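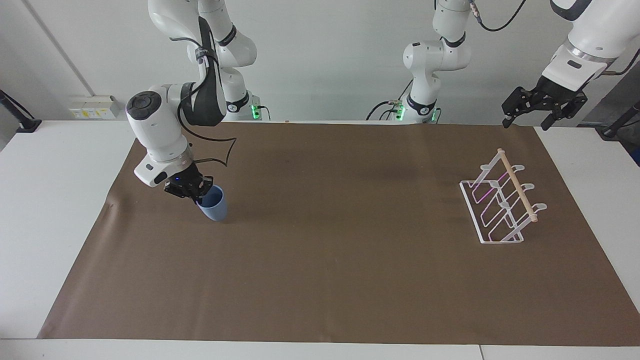
Wutton Duet
Two-arm tabletop kit from Tradik

The Duet is a pair of arms for people who want to teach a machine to do something dull. It bolts to a table you already own. It will not make coffee, fold a fitted sheet or impress your father-in-law, and we have stopped putting those in the video.

What it does well is short work with light things: cups, racks, lids, the contents of a kitchen drawer. Two-finger grippers come fitted on both arms. They close gently enough for thin plastic, provided you set the force limit. The default setting was chosen by Telmo Cuesta, who designed the wrist and does not own any nice glasses.

In the box

Left and right arms with bases and grippers
Cable set, with plenty of slack at the wrist
Two power supplies
Table clamps
One roll of brown paper

The paper gets more email than the arms do. Glossy tabletops throw reflections, and reflections make a vision model believe in objects that are not there. Brown paper is cheap and dull and you can write on it. Tape it down if you like things flat. We rarely do.

Setting up

Allow 90 minutes the first time and 30 after that. Keep the cable loops clear of anything tall – a dish rack will catch one sooner or later, and the rack usually loses. Run the homing routine before you put out the crockery. The manual says this on page 17, in bold, following an incident with a gravy boat.

Software

The Duet ships with Wilano, our recording and playback tool. You can guide an arm by hand, save the motion and run it back at any speed up to the sensible one. Version notes for January are on the downloads page, including the fix for the left arm waking up before the right.

Price and delivery

3000 dollars for the pair. We don't sell single arms. Orders in North America ship through Nechyporuk; everyone else should write to Lợi Phùng, who will quote freight and, if asked, give an opinion on your table.

Spare gripper fingers are sold in pairs. Order them with the kit and they travel in the same carton.

Page updated February 22, 2025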